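Prüfliste Zweiarm-Station, Aufnahme von Beispieldaten
Standort Toft, Projekt Kirkora, Prüfung vor Schichtbeginn (Samstag)

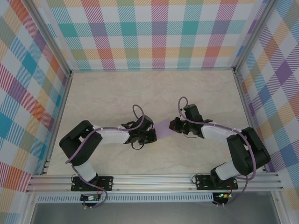 Die Station nimmt Beispiele für das Falten und Übergeben von Stoffteilen auf. Geprüft wird vor jeder Serie, nach jedem Umbau und nach jedem Halt durch Kollision. Beide Arme sitzen nebeneinander auf derselben Aluminiumschiene, deshalb gilt eine lose Montageplatte immer als Mangel für die ganze Station. Der Stoffstreifen zwischen den Greifern ist die Startlage für Aufgabe 2.

1. Mechanik

1.1 Montageplatten links und rechts fest mit der Schiene verschraubt: i. O.
1.2 Spiel in den Ellbogengelenken: rechts i. O., links leicht erhöht.
Kommentar: Links nach dieser Serie nachziehen, bis dahin Geschwindigkeit nicht anheben.
1.3 Greiferbacken sauber, keine Fasern: i. O. nach Reinigung.

2. Kabel und Elektronik

2.1 Kabelschlaufen über den Handgelenken frei beweglich: i. O.
Kommentar: Die Schlaufen stehen nach oben. Beim Anheben des Stoffes darauf achten, dass er nicht darin hängen bleibt.
2.2 Kabelbinder an den Unterarmen vollständig: i. O.
2.3 Platinen an der Vorderkante nicht abgedeckt, kein Stoff darauf abgelegt: i. O.
2.4 Not-Halt ausgelöst und zurückgesetzt: i. O.

3. Arbeitsraum

3.1 Wände mit Karomuster faltenfrei und ohne Ablösungen: i. O.
Kommentar: Muster innerhalb einer Serie nicht wechseln. Ein Wechsel wird als neue Serie angelegt.
3.2 Tischfläche frei von Werkzeug: i. O.
3.3 Kein Zugriff mit der Hand, solange die Antriebe unter Spannung stehen. Stoff nur im Halt einlegen.

4. Aufnahme

4.1 Zeitstempel beider Arme im Trastar-Protokoll gleich: i. O.
4.2 Probelauf mit 16 Durchgängen: 2 verworfen, Stoff beim Greifen verrutscht.
Kommentar: Verworfene Durchgänge markieren und behalten, Jomedine wertet sie getrennt aus.
4.3 Serienlänge auf 29 Minuten begrenzt, danach Servos auf Erwärmung prüfen.

Ergebnis: Freigabe mit Auflage (siehe 1.2). Nächste Prüfung vor der Abendserie.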